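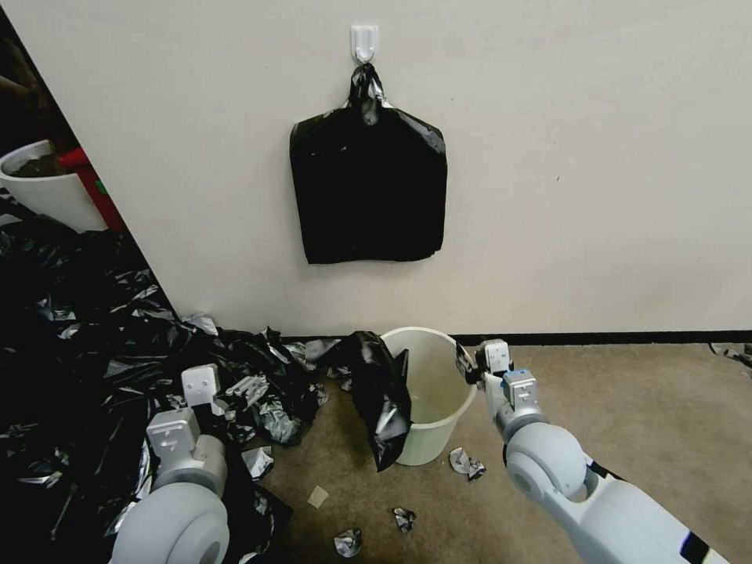
Have you ever wondered what plastic is made of? It starts out as oil or natural gas, which comes from deep under the ground! Factories heat it up and turn it into tiny pieces called molecules, then hook those pieces together into super long chains. Picture a paper-clip necklace that goes on and on, only much too small to see. Those chains are called polymers, and how they are packed makes a big difference. A black garbage bag is soft enough to tie in a knot and hang from a hook on the wall, but a white plastic wastebasket stands up on the carpet all by itself. Both are plastic!

Why is one so floppy? Part of the answer is thickness. A bag is as thin as a leaf, and thin things bend easily. The other part is the chains. In many bags the chains have lots of little branches, like twigs, so they can't snuggle up close. In stiffer plastics the chains are straighter and line up tightly, like uncooked spaghetti in a box.

So how do you make a bag? With a giant bubble! Little plastic beads are melted until they are gooey, and then the goo is pushed out through a ring while air blows up the middle. Up goes a tall, shiny tube of plastic, sometimes higher than a house! It cools, rollers squash it flat, and a machine seals and cuts it into bags.

Try this at home: ask a grown-up for an old bag and cut two strips, one going up and down and one going side to side. Pull each one slowly. Does one stretch more than the other? Write down what you find, and put the strips in the trash when you're done (never near your face, and keep them away from little brothers and sisters).

Written by Tahmineh Ansari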